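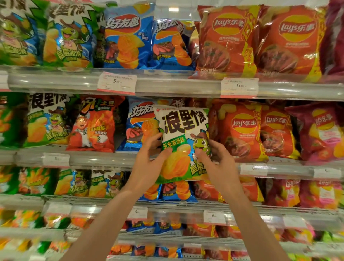 Hotilberg Wall Bay Shelving
Supplied by Gokard Shop Fittings

Starter bay | Add-on bay | Spare parts | Delivery

The Hotilberg is a single-sided steel wall bay for grocers, convenience stores, chemists and canteens. It stands against a wall and carries stock on one side only. Shelves hook into slotted uprights and can be moved up or down without tools once they are unloaded.

We have sold this range for 14 years. The slot pattern has not changed in that time, so new shelves fit old uprights.

What is in the box

A starter bay has two uprights, two base feet, a plinth, back panels, one base shelf and the upper shelves you choose when ordering. An add-on bay has one upright and one foot, and shares the other upright with the bay beside it. To work out a run, order one starter and then add-ons until you reach the length you need. If the run is interrupted by a door or a column, you will need a second starter on the far side.

Shelves

Upper shelves are 383 mm deep. The base shelf is deeper and sits directly on the feet. Each upper shelf comes with a pair of brackets, and the brackets have two positions: flat, or tilted slightly towards the customer. Tilted suits bagged goods and magazines. Keep shelves flat for glass, tins and anything that rolls.

The front edge takes a clip-in ticket strip. Strips are sold in clear, white and grey, and are not included with the shelf. Wire front risers are also available and are worth ordering for the tilted position, as light packets slide forward when the row behind is refilled.

Finish

Powder coat in white or charcoal. Other colours can be done to order in runs of six bays or more. We can't match a paint chip exactly, and custom colours can't be returned.

Loading

The load rating is printed on the label inside each upright and applies to an evenly spread load with the shelf flat. The rating for the tilted position is lower and is on the same label. Put heavy stock on the base shelf and work up from there. Don't stand on the shelves.

Every bay must be fixed to the wall. The wall ties are in the hardware bag, but the screws are not, as the right ones depend on your wall. Plasterboard on its own won't hold a bay. Fix to studs or masonry.

Assembly

Two people can put up a starter bay in under an hour. Stand the uprights on the feet, fit the lowest back panel, then level the feet before going any further. If the floor is out, the upper panels will bind and the brackets will be hard to seat. Old shop floors often fall towards the street, so check front to back as well as side to side.

Tap each bracket down with a rubber mallet until it stops. A bracket that is only half seated will look straight when empty.

Cleaning

Warm water and mild detergent. Avoid scourers and solvent cleaners, particularly on charcoal, where rub marks show. Take the ticket strips off before washing, as water sits behind them.

Goes with

Brivuslow end bay, for the end of an aisle run. Uses the same shelves and brackets.
Zakaria basket set, wire, hooks into the same slots.
Ticket strips, risers and dividers, sold singly or by the carton.

Delivery and returns

Stock colours leave our warehouse flat packed on a pallet. Delivery is to the kerb unless you ask for a tail lift and a carry-in when you order. Please have someone there to check the cartons against the docket. Unopened cartons in stock colours can come back within 14 days. Freight on returns is at your cost unless we sent the wrong item.

Orders for December need to be in by the end of October if you want a custom colour.

Questions

For layouts and quotes, ask for Kwaku Akpalu. A rough floor plan with the ceiling height marked is enough to start with. For spare parts and older bays, ask for Zeeshan Bhutto, and have the number from the upright label handy.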